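Note d'avancement à l'attention du comité de financement Stesero
Projet Clitar, lot textile : pliage et rangement des T-shirts
20 août 2026

Vous m'avez demandé un point d'étape avant de débloquer la seconde tranche. Le voici, et il sera moins enthousiaste que celui d'avril, que je n'avais pas rédigé et dont je ne reprends pas les conclusions.

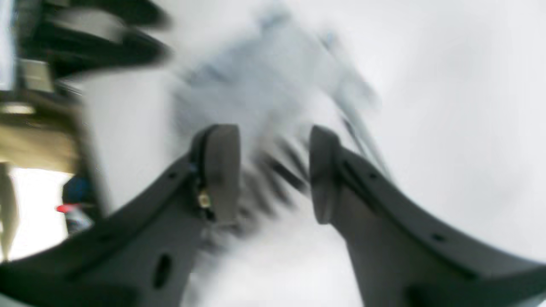
Temps de lecture : 2 minutes

Le lot textile devait établir une méthode de pliage applicable à tout vêtement de coton courant, quelle que soit la façon dont il arrive sur la table. À ce jour, nous avons consigné 494 pliages. Le chiffre fait bonne figure dans un tableau, mais je vous invite à vous en méfier : il additionne des T-shirts posés bien à plat au départ et d'autres jetés en boule, et ces deux cas n'ont presque rien en commun. Le premier est un exercice de géométrie. Le second commence par une recherche de manche.

Le rapport d'avril annonçait 80 % de pliages « conformes ». Je n'ai pas retrouvé la définition de la conformité qui avait servi au calcul. Chez Tedum, on mesurait l'écart entre les deux bords du bas ; chez Amano, on se contentait de vérifier que la pile tenait debout. Tant que les deux partenaires n'auront pas signé la même fiche, je ne communiquerai plus de taux, et je vous demande de ne pas réutiliser l'ancien.

La phase de reprise du vêtement, avant le premier pli, reste notre point faible. Elle occupe quelque 30 secondes par pièce, parfois bien davantage, et c'est elle qui décide du reste. Une épaule mal saisie donne un col de travers, puis un rectangle de travers, que l'on corrige à la main en prétendant ne pas l'avoir fait.

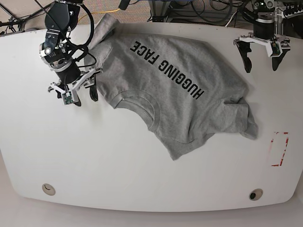 Toshio Matsuda

Le T-shirt gris chiné marqué « HUGGING FACE » résume assez bien la difficulté : l'épaule est soulevée, l'autre manche forme un tas, et l'ourlet du bas part en pointe vers le milieu de la table. Le lettrage noir sert de repère pour l'orientation. C'est commode, et c'est précisément ce qui m'inquiète, car un T-shirt uni n'offre rien de tel. J'ai demandé que la prochaine série porte sur des pièces sans inscription.

La table blanche à bord arrondi pose une question plus terre à terre. Sans arête droite à l'avant, impossible d'y aligner un ourlet. Tedum propose un tapis quadrillé ; Amano y voit une béquille. Je pencherais pour le tapis, à condition que l'on compare aussi les résultats sans lui.

Côté dépenses, rien à signaler, sinon que la ligne « rangement » n'a pas été entamée. Nous plions, nous ne rangeons pas encore. Je propose de reporter ce volet et de conditionner la seconde tranche à la fiche commune de conformité.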